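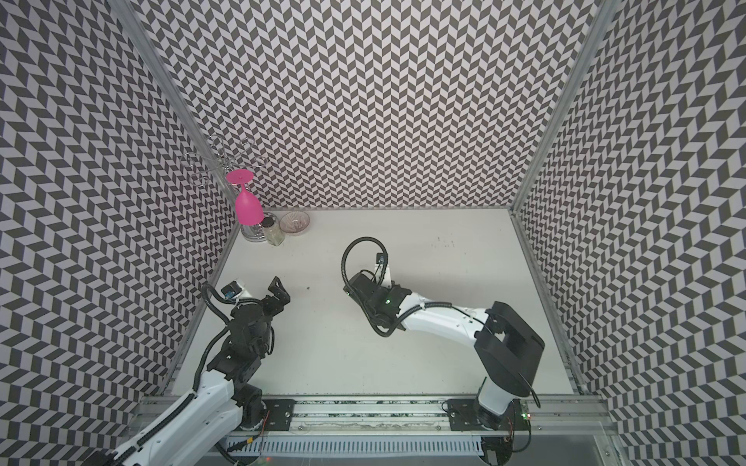

Can a robot do the dishes yet?
Parts of the job, under supervision and at a slow pace. Clearing a table, hanging up stemware and putting small items back in their place are within reach of current two-armed systems, but no machine tested by Foluvico to date can be left alone in a kitchen for an evening.

Foluvico publishes findings of household and shop-floor chore study

MAKOVBY, March 31, 2021 – Foluvico, the independent testing institute for service automation, today released the findings of its study on the readiness of robots for everyday chores in homes, small hotels and retail shops. The study was carried out at the institute's test hall in Makovby with the support of the hospitality supplier Dristgate and the shop-fitting company Kwan.

The study looked at 12 chores chosen together with the two supporting companies. They include hanging wine glasses on a stand, moving jars and bowls between a table and a shelf, folding hand towels, wiping a counter, restocking a display and sorting returned goods. Each chore was attempted by systems with two arms, working with ordinary objects bought in ordinary stores. No object was altered to make it easier to grip.

Of the 12 chores, the institute rates four as ready for supervised use. These are chores in which the objects are rigid, the positions are known within a few inches and a mistake can be put right by a person in a moment. A further seven are rated as promising but not ready. The remaining chore, folding hand towels straight from the dryer, is rated as out of reach for the time being.

"Hotels and shops ask us a simple question, and they deserve a simple reply," said Mikkel Frandsen, Director of Foluvico. "At present, a robot may help an employee with a limited number of tasks. It does not replace that employee, and we would advise any business against planning its staffing on that basis."

Glassware received particular attention. A wine glass has to be held firmly enough not to slip and gently enough not to break, and its foot must be guided into a narrow opening on the stand. The first rounds were conducted with plastic glasses, and the institute recommends that any business running its own trials do the same. Results with plastic were encouraging. Results with thin crystal were not, and that part of the work will be repeated with a revised method.

Clear objects remain a difficulty in general. Transparent bowls and jars are harder for cameras to locate than painted or opaque ones, and performance changed noticeably with the lighting in the hall. Violeta Toledo, who led the test program, noted that this has practical consequences outside the laboratory.

"A dining room at noon and the same dining room at nine in the evening are two different places for a machine," Ms. Toledo said. "A system that passed in the morning had to be tested again after dark. We have reported both results wherever they differed."

Speed was recorded separately from accuracy. In the slowest of the chores rated ready for supervised use, the robot needed nearly seven times as long as a trained employee. The institute does not regard speed alone as a reason to reject a system, as much of the work in question can be done outside opening hours. It does consider the need for a person to remain within reach to be a serious cost, and one that is often missing from sales material.

Dristgate stated that it will use the findings in advising its hotel customers. "Our customers want to know what they can put in a pantry or behind a bar next year," said Wing-yan Yen, Head of Product Planning at Dristgate. "For most of them the right decision today is to wait, to keep their racks and shelves in a fixed layout, and to follow the next round of results."

Kwan will continue its participation with a focus on retail. According to I-hsuan Liao, Operations Manager at Kwan, restocking came closer to daily use than the company had expected, provided that the packages were of one size. Mixed shelves caused frequent stops.

A second phase of the study will begin in July. It will add chores involving liquids, including emptying half-full glasses before washing, and will repeat the glassware tests. Manufacturers wishing to submit a system may request the conditions of participation from the institute. Participation is free of charge, and results are published whether or not they are favorable to the manufacturer.

The full report, including the task sheets and scoring rules, is available on request.

About Foluvico
Foluvico is an independent institute based in Makovby. It tests service machines for use in homes, hospitality and retail, and advises businesses on their safe introduction.

Press contact
Tzu-hsuan Fang
Communications Office, Foluvico, Makovby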